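Pisby clear storage box, small size: my review after three months
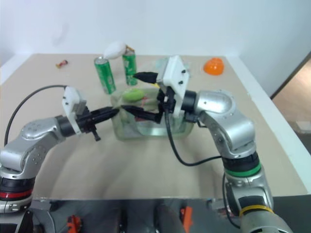 I bought the Pisby box in May, together with two others of the same size, and I have used it almost every day. I was looking for a simple thing: a box where I can see what is inside without opening anything. Before this I had fabric baskets from Cunetti, which are nice to look at, but everything goes to the bottom and you forget it. With the Pisby I can stand on the other side of the table and still find what I want. The light green piece in there now is very easy to recognize through the wall, and the reddish and white things are more faint, but I can still tell that something is there. For me this is enough. If you need to read small labels through the plastic, you should maybe choose a box with thinner walls.

The shape is rectangular, and I think this is the correct choice for a table. I had a round one before, from Fillent, and it always took more space than I expected. The Pisby can stand against a wall or against another box and no space is lost between them. The bottom is flat. When I push the box with one finger it slides straight and does not turn.

I use it for play food, which my two children take out in the morning and should put back in the evening. For this purpose the open top is very good. The smaller one is not patient, and a box with clips would stay empty all day. It also means that the box does not protect from dust. I wash it every second week with warm water and a little dish soap. One time I used the rough side of the sponge, and it left fine scratches on one of the long sides. They are still there. Please use only a soft cloth, I did not find this written anywhere on the paper that comes with it.

About the size I have one complaint. Small fruits and vegetables go in without problem, but big pieces fill it very quickly, and soda cans I keep outside of it. The shop page says "family size", and I do not agree with these words. If you have a big collection, take two, or take the larger model. My neighbor Urmas Org has the larger one for his workshop and he is satisfied, although he says it bends a little in the middle when it is full of screws. Mine has never bent, but toy food is light.

The edge at the top was sharper than I like when the box was new. It did not cut anybody, but I could feel it with my thumb. I went over it with fine sandpaper for five minutes and now it is fine. One of my three boxes did not need this, so the quality is maybe not always the same.

I paid 23 for the set, with delivery. Lindsay sells a similar set for less, but when I tried one in the store the plastic was more cloudy, and then the main reason to buy it is gone for me. Delivery was quick, and the boxes came one inside the other with a sheet of paper between them – no cracks.

I would buy it again for toys, for craft things, or for a kitchen drawer. For heavy things or for food that must stay closed, I would look for something else.

My score: 82 out of 100. I took away points for the edge and for the words on the shop page.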